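Gelham Puts Its Unsold Furniture Up for Adoption

GELHAM - Mosen, the furniture maker that has spent three years insisting its Grodus side table would catch on, is letting the last 147 go at half price in June.

The Grodus has 2 legs and leans on the wall for the rest. Critics called it brave. Customers called the service desk, 114 times, mostly to ask where the other legs were.

"We still believe in it," the company said, "but we also believe in shelf space."

Buyers get a free walnut-brown touch-up kit and a leaflet on walls.
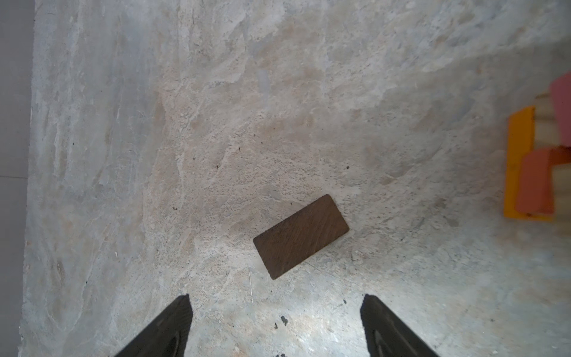

About Mosen

Mosen makes tables, stools and the Szabó bench - which has all its legs.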